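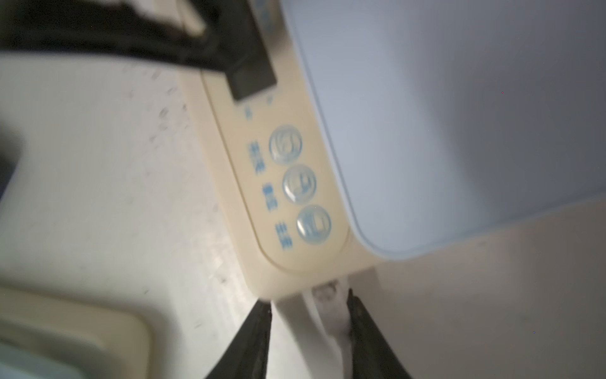
Control panel with three round push buttons, labels in blue.

Pellura marker list, README

A plain table of roadside memorials to aircrews and ground troops, with directions good enough to find them. 61 entries. This file says what's in the table and how far I'd trust it, which in several columns is less than the people who sent it in would like.

Files

markers.csv has one row per memorial.
sources.csv says where each row came from.
dropped.csv holds rows I took out, with the reason.

Columns in markers.csv

id: a number. Never reused, so there are gaps.
directions: how to drive there, starting from a numbered road. Written by whoever visited. Exit numbers change and old directions go stale without any warning.
side: which side of the road the marker is on. Left blank when two visitors disagreed. Please don't fill it in from a map.
inscription: the wording on the plaque, copied line by line, spelling mistakes included. If you "fix" a name here I will put it back.
translation: ours. Jiahui Ding did most of these and Shengli Cheng checked them.
event_claim: what the memorial is said to mark. Note the word claim.
confidence: low, medium or high. See below.

About confidence

High means the plaque text agrees with a unit record that somebody on the project has read. A website quoting another website doesn't count, and neither does a local booklet with no references, however nice the photos. By that standard most of the table is medium, and I would argue for moving more of it down.

Waltraud Teuber thinks I'm too strict about crash sites. Maybe. But a stone at a crossroads tells you where there was room for a stone. The aircraft may have come down in a field well away from it, and a few plaques say so in small letters that never make it into the write-ups.

Known problems

Row 76 gives two dates for the same event, one on the plaque and one in the parish leaflet. I don't believe either yet.
Aircraft serial numbers were typed by hand. Treat any single digit with suspicion.
Ranks are as carved, and some were plainly wrong when carved.
The coordinates from the old Dusia list were rounded before we got them. Mojtaba Moradi has replaced the worst ones — the rest will put you in the right village and no closer.

Sending corrections

Send the row id, what you think is wrong and how you know. "Everyone here knows" goes in the notes column and changes nothing else. Shiyu Pan reads the corrections on Wednesday, and a photo of the full inscription gets a faster answer than a long letter.

Version 2. Version 1 had no sources file and shouldn't be cited.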